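The gripper finally has fingers I don't hate

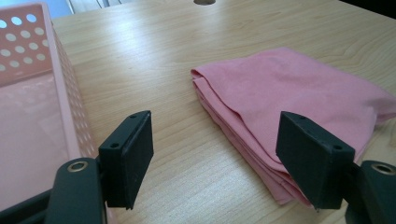
Pink cloth, pink basket, and the black fingers at the bottom. Yes, those are the screw holes I complained about last time.

OK so a few of you asked in the comments whether I'd given up on the hand-held gripper, and I can see why, the last post was in August and it ended with me sulking about a stripped screw. I have not given up! I've been going down to Clerno most evenings (that's the shared workshop, for anyone new) and the thing is now at a stage where I can pick it up, squeeze it, and get on with practicing instead of hunting for the part that just fell off.

Quick recap. Plullness is my laundry project. The plan is a small arm on a table that takes folded stuff and puts it in a basket. Folding is a whole other nightmare and I'm not touching it this year. Before the arm gets to do anything, I do the motion myself with a hand-held version of the same gripper, with a camera looking down past the fingers, so the software has something to learn from. I squeeze, I lift, I put down, repeat until my wrist complains.

The fingers. Version one was a pair of long skinny hooks I drew late at night and was very proud of. They were terrible. They bent outward as soon as there was any thickness of cloth between them, so I was basically pinching with the very ends and hoping. The new ones are just blocks. Chunky rectangular pads, two screw holes in the top of each, bolted onto the curved arms. They look like something off a piece of farm equipment and I love them. If I want to try a different shape I undo the screws, swap the pad, and the arms stay where they are.

The screw holes did cost me, though. I drew them at the exact size of the screw, because apparently I learn nothing, and the first pair split right down the corner when I drove the screws in. Second pair I opened the holes up a bit and it went together with no drama. They've picked up some scuffs and there's always dust on them, but they've been through 200 squeezes without loosening and that is a record for anything I have built.

Then there are the brass-colored grommets in the arms. I know! Fancy! The old arms had a bare hole there and the edge was getting chewed up every time I took things apart, and one evening I was digging through the odds and ends drawer at Clerno and found a bag of them. I pressed them in with the bench vise, one went in crooked, I pushed it out and did it again. The gold against the black makes it look way more expensive than it is. The whole gripper so far has cost me less than the takeout I've eaten while building it, and I'm leaving that sentence there without doing the math.

I ordered the spring from Deris, the little parts place I've mentioned before, and it came stiffer than I wanted. With that spring in, squeezing is a workout. I did 17 tries in one go and had to stop and shake my hand out. So I've put the softer one back in for now and the stiff one is in a jar, waiting for the day I decide to grip something heavier than a towel.

Now the cloth. Folded cloth is sneaky. You'd think a nice flat stack would be the easy case, but it sits so low on the table that the fingers have to come in almost touching the wood, and if you come in a hair too high you get the top layer and leave the rest behind. What works best for me is going at it from the side where the folds are rounded, so one finger can slide along under the edge a little before I close. Going in at the open side is a mess, the layers fan out and you end up holding a flap. I want the arm to learn the good side, so I've been careful to only save the tries where I went in that way, which means I've thrown out a lot. My goal was 400 good ones and I'm not there yet, please don't ask.

The basket is the plastic kind with round holes all over the walls. I put it on the left and the cloth on the right, and I swap them every so often so the software doesn't decide that baskets only exist on one side of the universe. The straight walls are handy, but the rim is just high enough that I have to lift more than feels natural, and for the first bunch of tries I kept clipping it with my knuckles.

What I have not solved is the light. The table at Clerno has a bit of a shine to the finish, and when the light comes in from the far side you get a big white haze across the back half of the top. My eyes don't care. The camera cares a lot. I've tried turning the table (heavy), I've tried working later (tired), and I've been told a matte tablecloth would fix it in five minutes, but then it's cloth on cloth and I'd have a whole new problem with the fingers grabbing the tablecloth. A big sheet of matte cardboard might be the answer. If you've got a better idea, the comments are open.

I've called the arm itself Abubakari, by the way. It's currently in 3 pieces in a box under my bench, and the shoulder joint needs a new bearing before it can hold up its own weight, let alone a stack of laundry. That's the next post. I've already taken the joint apart and there's grease on my good jeans, so we're off to a strong start.

Files for the new pads will go up once I've fixed the hole size in the drawing. Don't print the old ones!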